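4.2 What people told me about sound at home

I went into this part of the study expecting to hear about traffic. Kelura sits right next to a ring road, and every planner I'd talked to beforehand warned me that traffic would swallow everything else. So my diary form had a nice big box for it, and a much smaller one marked "other." Well, the small box is where nearly all the good stuff ended up (people wrote up the margins, and a few stapled on extra sheets).

Quick reminder of the numbers before I get into it. I handed out 200 diaries across the two neighborhoods, Kelura and Prulholm, and by the end of July I had 1097 usable entries. An entry is one sound, written down by the person who heard it, with the hour, the room, and how much it bothered them on a scale from one to nine. I kept the scale odd so there was a true middle, and people loved the middle. Five was the most popular score by a mile.

What struck me on the first read was how little the bother score had to do with loudness. A neighbor's blender got a three. A chair leg dragged over a bare floor upstairs, at 11 at night, got an eight, and then another eight from the same person the next evening, with the words "same chair" underlined. I coded these as impact sounds, following the scheme in section 3, and they turned up far more in Prulholm, where the apartments are older and the floors are mostly bare boards. The Kelura buildings have carpet in the hallways and thick underlay, and people there wrote more about pipes and elevators.

Hard rooms came up again and again, too. By a hard room I mean one with plain walls, a bare floor and not much fabric, so that a dropped spoon seems to ring forever. Several diarists had already worked this out for themselves and started padding things – rugs first, then felt dots under the chairs, then a cloth over whatever surface got knocked the most. One kept a heavy cover on the desk all day and took it off only to write letters. I hadn't asked about any of this! It became its own code, "softening," and I went back through the whole pile to apply it.

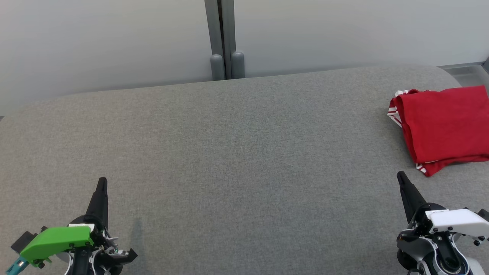 Figure 3. Fabric-covered work surface with plain panels behind it.

I should say that softening didn't always bring the scores down. In the Prulholm diaries, people who wrote about rugs and felt also wrote the longest complaints, and I can't tell from a diary which came first. Maybe the bothered people buy the rugs. Maybe once the small noises are gone, the big ones stand out more. I lean toward the first reading, but the entries don't settle it, and I'd want a proper before-and-after design to say more.

The other thing I'd do differently is the hour column. I asked for the nearest hour, and for short sounds that's too coarse – a door slam and the dog that barks at it land in the same slot, and I lose the order. In the next section I look at the evening entries on their own, where the diarists tended to add the minutes without being asked.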